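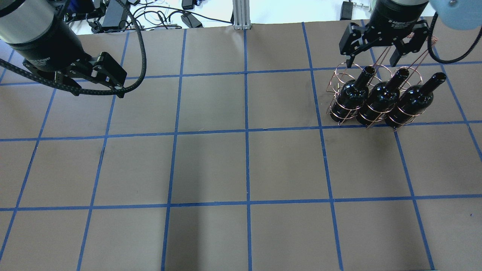 ## Keep the Paper and Tape

A work surface should tell the people who use it where things belong. The Tronholm packing hall has followed this principle since February, when its benches were covered in brown paper and marked off in squares with blue painter's tape. The management of Nondness now proposes to replace this arrangement with printed mats. The proposal deserves a fair hearing, and it should be declined.

The case for the mats is one of appearance and durability. Printed lines do not wander, and paper creases, scuffs and takes on smudges. Steinar Mikkelsen, who prepared the proposal, notes that visitors from Cotitz remarked on the state of the benches. These are reasonable observations. They do not outweigh the value of a surface that staff can change for themselves.

Goods for the hall vary a great deal. A wire bottle holder does not sit in a square the way a folded cloth or a boxed set of glasses does, and the seasonal order of 800 gift sets required a different layout from the one before it. With tape, a supervisor can lift one line and lay another before the shift begins. A printed mat fixes the layout at the time of purchase, and any later correction requires a new order.

There is also the matter of wear. A mark on brown paper shows where items are dragged or set down hard. It is useful information, and a wipe-clean mat removes it at the end of each day.

The hall should keep its paper, replace it on a regular schedule, and relay the tape with a straightedge whenever the lines become uneven. Printed mats may be suitable for the Türkmen counter, where the same 16 items are packed all year. The funds set aside for Tronholm would be better spent on lighting.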